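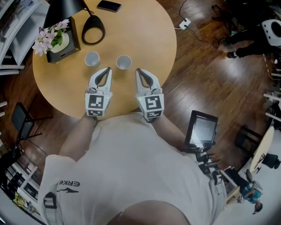
Guma Hand Set

Guma is a pair of hand-held grippers for showing a table robot how a job is done. A member of your staff does the task with a gripper in each hand, and the recordings are used to train the arm that takes it over. No programming is needed on site.

Most buyers are offices and canteens that want help with clearing cups, sorting mail and restocking shelves.

What changes for staff
At Clerkside, the evening crew used to clear 2,000 cups a week by hand. Two arms now do most of it. Lemlem Shiferaw, who ran the crew, spends her shift recording new tasks and checking the arms' work. Nobody was let go, but three people moved to other hours, and one of them would have liked to keep the old ones.

In the set
Left and right gripper with marker blocks
Harness, adjustable
Spare finger pads
Charger

Good to know
Plan on 40 recordings per task. Wearers should take a break after each block of five. Training for new wearers is held on Friday mornings with Gunvor Eide.

Sold and serviced by Urnirby. Rental by the month on request.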